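Two weeks with the Zavness hand-held gripper kit

Posted 16th July

I have wanted to try one of these kits since April, when a reader in Nikmont wrote to me about hers, and now I've had a pair on my table for long enough to have opinions (lots of them!).

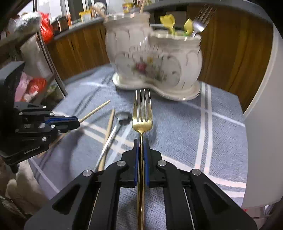
Picking things up

Cutlery is my favorite test. A fork is thin, slippery and badly balanced, and if your grip is a little off it swings around like a weathervane. The Zavness has two parallel fingers with blue pads, and the pads are what sold me. I can take a gold-colored fork by the handle, hold it upright and carry it over to the planter without squeezing hard at all. Chopsticks are trickier. You need to come in nearly flat to the cloth, and my first evening was mostly me chasing one across the plaid.

I did 30 practice runs before I felt I could stop thinking about my hands. After that it was just fun – the kind of fun where dinner is late.

Using two at once

One gripper is fine for sorting a drawer. Two is where it gets interesting, with one hand steadying while the other places. The kit from Avville, the shop I ordered from, comes as a pair, and I would not bother with a single. My left hand is still much worse than my right, so give yourself time.

What I'd change

The linkage pinches if you hold it too far forward. I did that twice. The printed guide is thin too, and it took me a whole evening to find the page on adjusting finger travel. Spoons lying bowl-up still beat me more often than I'd like, and I think slightly softer pads would help.

The older Lü kit I used last year felt lighter in the hand, but its fingers never closed quite square, and for small things that matters a lot more to me than weight.

Next I want to try teacups and folded napkins. If you have one of these and have worked out a good way to lift a flat spoon, please leave a comment – I'm on attempt 9 with the big one and it's winning.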